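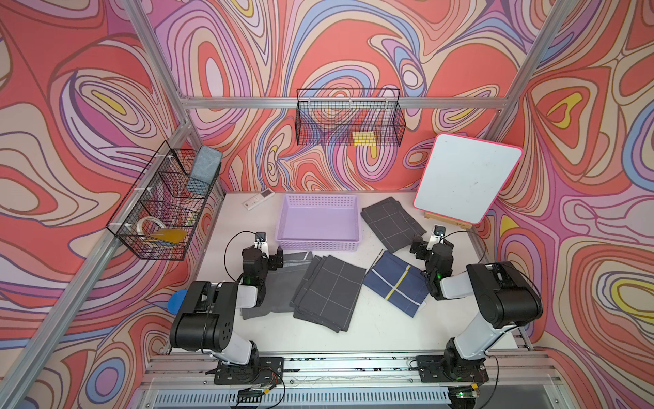
Wallpaper Questions, Answered

Telthorpe sells wallpaper by the roll, most of it louder than you told your spouse it would be. These are the questions that land in our inbox most often. If yours is missing, write to us and you'll hear back by 4 p.m. the next working day.

Ordering and samples

How many rolls do I need?
Measure the width of every wall, add them up, and multiply by the height. Divide by what one roll covers, printed on the label. Then add a roll for every five, because big patterns waste paper at each seam. People who skip that last part write to us in a very particular tone.

Do I subtract doors and windows?
Only the enormous ones. A regular door saves you less than you think, and the leftover piece will be the wrong shape.

Can I get a sample first?
Please do. Samples are cut to the size of a magazine page, which is fine for judging color and useless for judging a pattern with a 21-inch repeat. For the Brimetti range we also sell a full-width sample, long enough to tape up and regret in private.

How many patterns do you carry?
663 at last update. 192 of them are florals. We've been asked whether that's too many florals, and it's under review, where it has been for years.

Will my rolls match?
If they carry the same batch number, yes. If you order two now and one in September, perhaps not. Check the labels before you cut anything. We can't take back a cut roll, even one cut very neatly.

Living with a busy pattern

Will a swirly pattern make my room look smaller?
A bit. It'll also make it look like somebody lives there. Small rooms handle big patterns better than their reputation suggests, and a powder room can take nearly anything, seeing that no one stays long.

Can I paper every wall, or just one?
It's your house. One wall is the cautious choice and the one most people make. In our experience a good share of them come back for the other three, by which time the batch has changed (see above).

What do I do about the ceiling?
Paint it. Take a pale shade out of the paper, preferably one you don't notice at first. If you want to paper the ceiling as well, get a second person, a third person if they'll come, and a plank you trust.

Will I get tired of it?
Possibly. You got tired of beige, too, and that took no effort at all.

Hanging and paste

Which paste should I use?
Kaewsai ready-mixed for our non-woven papers, which you roll onto the wall, and the powdered kind for traditional papers, which goes on the back of the paper. The label says which you've bought. Using the wrong one isn't dangerous, just disappointing by morning.

How do I keep the seams from showing?
Butt the edges together without overlapping, press with a seam roller, and wipe off stray paste with a damp sponge right away. Rinse the sponge more often than seems reasonable. Don't stretch the paper to close a gap. It will remember, and shrink back overnight.

My corners aren't straight. Is it the paper?
It's the house. Hang a fresh plumb line after each inside corner, wrap a half inch around, and lap the next strip over it. With wavy designs the mismatch is hard to spot. With stripes, you have our sympathy.

Can I hang it over old wallpaper?
You can. You'll be taking both layers off eventually, and so will whoever buys the place.

Cleaning and removal

Can I wash it?
Papers marked washable take a soft cloth, lukewarm water, and a drop of dish soap. The Dirner papers have a matte surface and should only be dusted. Crayon on Dirner is permanent. Consider it part of the design.

How do I get it off?
Non-woven paper peels away dry, from a bottom corner, in long and satisfying strips. Traditional paper wants warm water, a wide scraper, and a weekend you weren't looking forward to anyway.

Shipping and returns

What does shipping cost?
Nothing on orders over $200. Below that, the rate shows at checkout before you pay.

Can I return unopened rolls?
Yes, within 60 days, still in their wrap. Keep one back for repairs, though. Furniture gets moved.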